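Notebook - June, Galeseck open day

Back from the Wondelum demo room and writing this up while it's fresh. Got in at 9:40, missed the intro talk, did not mind one bit because they went straight to the humanoid. Full size, two legs, cables up top, working a set of white cubbies with a shopping basket hanging from one hand. I have read plenty on shelf picking and it is so much better to stand near it and listen to the joints! 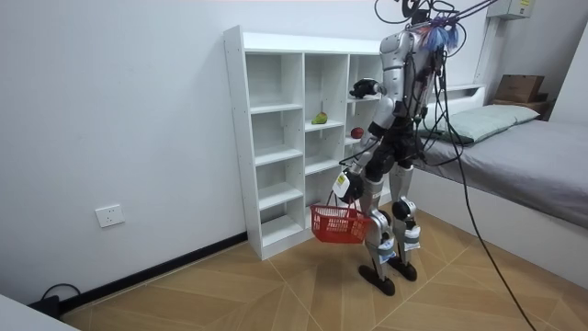 Basket and shelf

Two hands with two separate jobs. One keeps the basket up, the other goes to the shelf with an apple-sized thing between thumb and fingers. Our bench arm at Ayala has the bin bolted down, so we never had to think about a container that swings. Want to try this. Even a bucket on a hook would teach us something.

They run the arm controller and the balance controller as separate processes, 3 machines in all. Asked for the log format, they will send it. Run 129 was on the board when I came in.

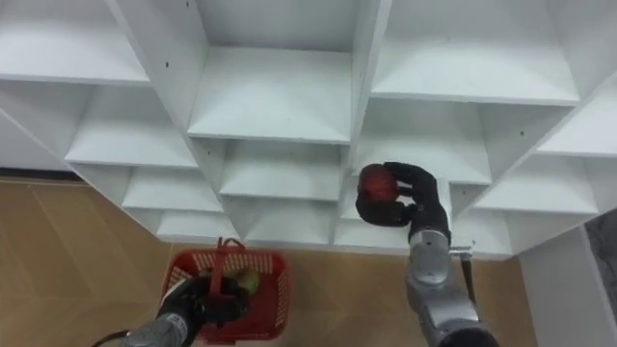 Donetti wanted to know why we'd bother with a basket at all when a tray on a cart would do the same work and never tip. Fair point for our line. But a cart needs floor, and the customers we talk to have narrow aisles. We went back and forth on this over coffee and I still think the basket is worth 2 weeks.

Fruit is a nice test set too. A pear on its side, a mangosteen, a strawberry, one to a cubby, and each of them wants a different grasp. Our blocks are all the same size and I'm getting tired of them.

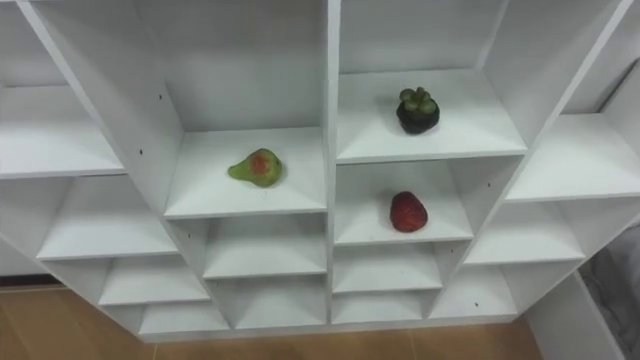
Cubby depth matters more than I figured. The staggered boards mean the wrist has to come in at a new angle for nearly every compartment, and their planner keeps a table of 396 approach poses for it. Ours has one pose and a prayer.

To do
- ask Galeseck for the pose table - or at least the column headings
- buy pears
- check if the old gripper pads fit the small hand
- find out who sells the shelf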